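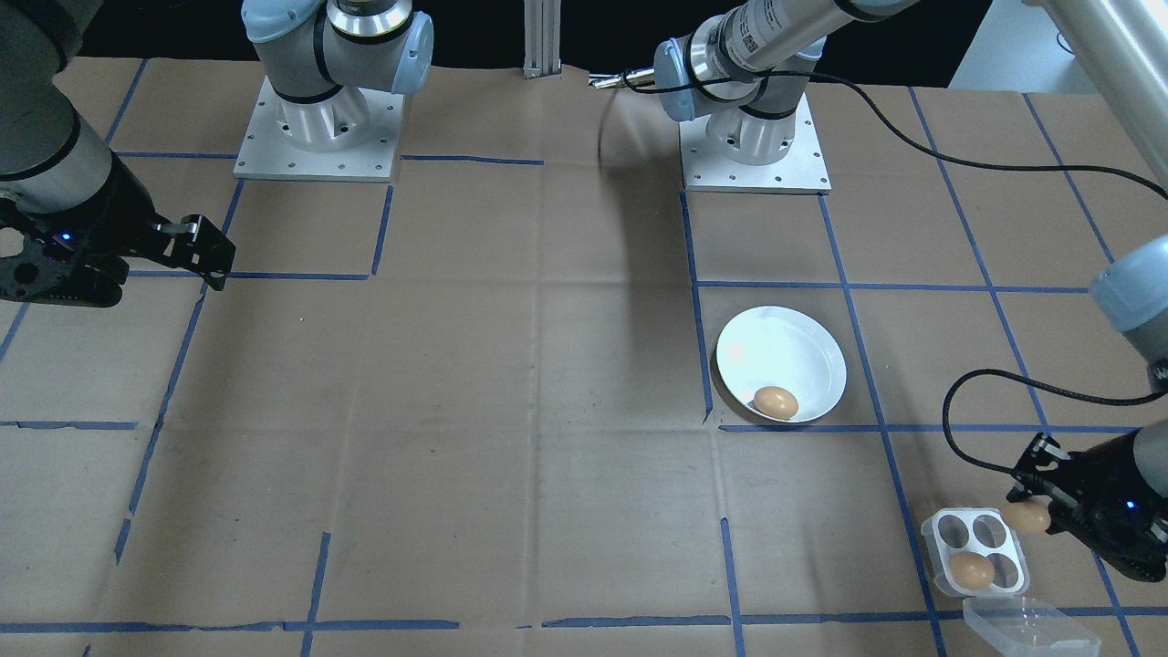

Aug 19, 2018

Looking after the egg cell

I have been minding the two-armed cell since June, and the thing people ask me most is whether it breaks a lot of eggs. The thing they ought to ask about is the tape.

The top of the table is cardboard. We had a very smart black rubber mat from Moklow when the cell was first built, and the grippers caught on it whenever they came in a touch low, so up it came. Cardboard forgives you. It also creases, scuffs and goes soft at the corners, so every so often I cut a fresh sheet, lay it down, and then spend the better part of a morning on my knees on a stool with a roll of blue tape, putting the grid back. My lines are not straight. I used to mind. The arms don't look at the tape at all, it is only for us, so we know where to put the bowl and the carton back after somebody has moved them to make room for a laptop.

The order I do things in, for whoever inherits this job:

Base plates first. Both arms sit on square aluminium plates full of holes, and the bolts get checked with the torque wrench before anything is switched on. The left one was fine for weeks and then one morning it wasn't, and I spent two days blaming the software. I apologised to the software.

Then cables. The right arm is the awkward one. Its cable has to have enough slack for the wrist to turn all the way over, and any slack you give it goes and lies across the table exactly where you don't want it. I have tried clips, hook-and-loop straps and a sort of hanging spring that Honuseo sell for a price I won't repeat. At the moment it simply loops, and I check it for rubbing on the days I remember.

Then the fingers. Wipe them, close them, look at them from the side. If the tips don't meet evenly the egg rolls as it's gripped, and you find out about it over the carton. Squeeze is set on the controller as a number between nothing and 4000, the units being known only to Lenemer, who made the box. The manual suggests 3000 for "delicate goods". I would love to know what they consider delicate. We run at 70.

The blue light on the side of each gripper should be on. If it's off, push the connector in. If it's still off, push it in and swear, and after that get the spare.

Last comes the teaching. Bowl in its square, carton open with the lid flat out of the way, one egg in the bowl, and walk the right arm through slowly with your hand near the stop button. The carton is the small clear sort with four cups, and it weighs so little that a finger brushing the rim will shunt it along. I re-teach the drop point every time the cardboard changes. Sjögren, as we call the left arm (it came with the name on a sticker, since peeled), mostly has the easier life and gets less of my attention than it should.

The counter on the controller said 2672 cycles when I shut down last night. That includes the ones where I forgot to put an egg in.

Next job is new finger pads, which have been on order for so long that I've started to think fondly of the old ones. And I'm nearly out of blue tape.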